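Setting up your character page on the Deltusen Battles wiki
Part 3: Powers, stats and the infobox

Okay, so you've got your account and you've picked a fighter. I'm going to use mine, Ferkance, the sentient storm armor from the Oltitlow games, so you can see how I'd fill everything in.

1. Open a blank page and type the character's name as the title. Only the name! Titles like "Ferkance (Final Form, All Powers)" get renamed, and then your links go red.

2. Click Insert, then Template, and choose Character Infobox. Fill in Origin, Gender and Classification first. For armor, ghosts and talking weapons I put "None, referred to as" and then whatever the game uses.

3. Set the Tier. Ferkance sits at 300 in his base form and 544 once he absorbs the Park Engine. Type the plain number, no commas and no plus signs, or the sort table puts him at the very bottom (ask me how long I spent on that one).

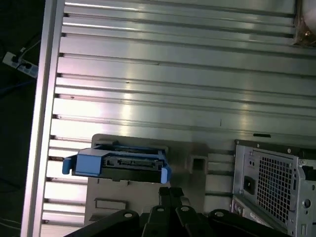
4. Add the powers, one per line, with the form they belong to in brackets. Flight [Base], Weather Control [Base], Soul Binding [Engine]. If a power only shows up in a cutscene, tag it Cutscene so the debate folks can decide if they want to count it.

Note: Forms don't inherit powers from each other. If Engine Ferkance can still fly, you have to list Flight again under Engine.

5. Put a source next to every feat. Game, chapter and scene is plenty. My favorite is the sea-splitting feat, and I cite it as "Oltitlow 3, Chapter 1, harbor scene."

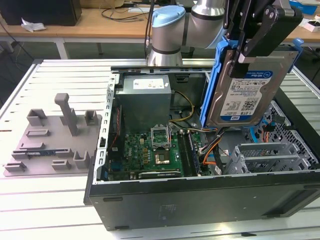
6. Hit Preview before you save. I look at the forms tabs first, then the categories at the bottom, where Robots and Living Armor like to swap places if you typed them in lower case.

Caution: Don't copy a finished page and write over it. The old fight record comes along with it, and one poor slime started life here with 1757 wins.

7. Save, then post the link on the New Fighters board. Nataša Milošević approves most of the pages, and she'll leave a message on your wall if a feat needs a better source.

Fight records are in Part 4. Leave that box blank for now.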